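Cleaning and sorting building bricks: what works in our house 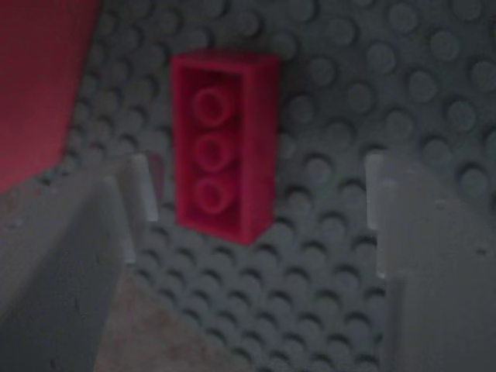

Building bricks collect dust faster than any other toy I know. They have so many small corners, and when children play with them after bread with jam, you can imagine the rest. I have been washing, sorting and storing bricks for three children and later for the toy library in Grirton, so I want to write down my method for other parents. The baseplates are the worst part. A loose brick you can simply put in water, but a grey plate with its dense rows of little round studs holds the dust in all the lanes between them, and a cloth only goes over the tops. A single red brick standing on such a plate also makes a small dead corner at its foot, so take off everything before you begin, even when it is one piece only.

Before washing

Take all the bricks apart. I know this is boring, and the children will protest, but two bricks that are pressed together keep water between them for days. Ask first which buildings must stay. In our house there is one shelf for buildings that are "not to touch", and everything outside this shelf may be taken apart on Sunday.

Put aside all pieces that may not become wet: motors, battery boxes, lights, pieces with stickers and pieces with printed faces that are already a little worn. These I clean with a dry paintbrush, the soft kind for watercolour. For a dirty spot I use a cotton bud that is almost dry.

Washing loose bricks

Use lukewarm water, not hotter than your hand likes. Hot water can deform the plastic, and then the bricks do not hold well any more. One small spoon of washing-up liquid is enough for a bucket. Let the bricks stay in it for half an hour and move them with your hand from time to time. Very dirty bricks from the flea market can stay longer, and I change the water once.

Rinse them in a colander, a few handfuls at a time. Do not forget the plug in the sink! Small round pieces go through the holes of a big colander very easily. I lay a piece of old net curtain inside.

I am often asked if the washing machine is possible. It is possible, in a closed net bag, with a cold and gentle programme and without spinning. I did it a few times. But the bricks came out with fine scratches and the transparent ones became dull, so now I use the machine only for the big bricks of the smallest children.

Washing the baseplates

Hold the plate under the shower, a little inclined, so that the water runs along the rows of studs. Then brush with an old toothbrush, first in one direction along the rows and then in the other. Going in circles looks more busy, but the hairs jump over the studs and the dirt stays at the bottom. My neighbour Anouk Geerts uses a nail brush with long hairs, and she is faster than I am.

Never bend the plate to shake out the water. Knock it softly on a towel with the studs down and let it stand against the wall. Do not dry it flat on a radiator, it will become curved and afterwards it will rock on the table.

Drying

Lay the bricks on a towel with the open side down and shake the towel after 2 hours. Then leave them for at least 12 hours more. In November I need a whole day and night, because our laundry room is cold. A hair dryer on the cold setting helps for pieces with deep holes. Only put them in a closed box when you are sure. Damp bricks in a lid box smell like a cellar, and you can begin again.

Sorting

For many years I sorted by colour, as it looks so nice. It is not practical. When you look for one small red piece in a box full of red, you see nothing. Now I sort by form: flat pieces, normal bricks, sloping pieces, wheels, people and "strange things". The colours are mixed in each box and the eye finds them quickly.

When you have fewer than 2,000 pieces, I would not make more than six boxes. Children do not put things back in twenty places. Adults also not, in my experience – my husband puts everything with the strange things.

Boxes and drawers

Low and wide is better than high and narrow. In a high box the small pieces always sink to the bottom, and then the whole box is turned over on the floor. I use the Fellov drawers, the low model, in a cupboard of 62 cm wide that my father-in-law, Geert Van Beek, made from old shelves. The Van Rooij boxes with a lid are stronger, but the lids are hard to open for a child of four.

Baseplates I keep standing, like plates in a rack, with a sheet of thin cardboard between them. If you lay them in a pile, the studs press into the one above and you need your nails to separate them.

For pulling off a thin flat piece that is stuck, please do not use your teeth or a kitchen knife. Both leave marks. Take a wooden ice cream stick or an old bank card and lift a little on each side. Our son Linus wets the stick first. I do not see the difference, but he is very sure of it.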